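Filed under: Visits | Makers & Sheds
7 comments · 406 shares

Ilze Dzene builds her dishwashing robot at home in Laltby, so the tour begins with taking your shoes off. She has kept a log since March: 1028 plates attempted, nearly 30 of them mourned. Guests are offered tea in a mug, firmly by hand.

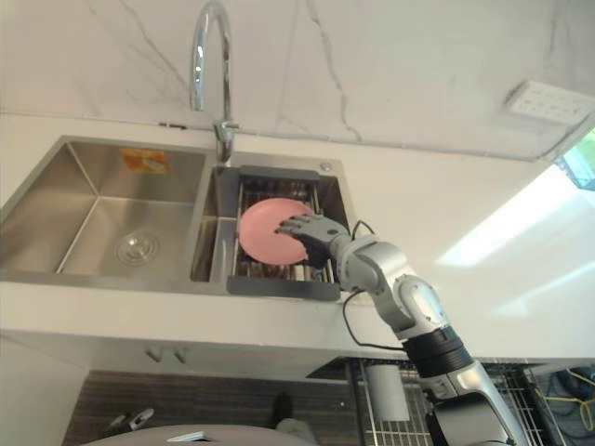 The arm is her own design, apart from the parts Heino Žukauskas insists are his. They disagreed over the wrist cable for most of my visit, and I was asked to vote. I abstained and ate a biscuit.

The next open afternoon is 7th January. Bring slippers, and a plate you don't much like.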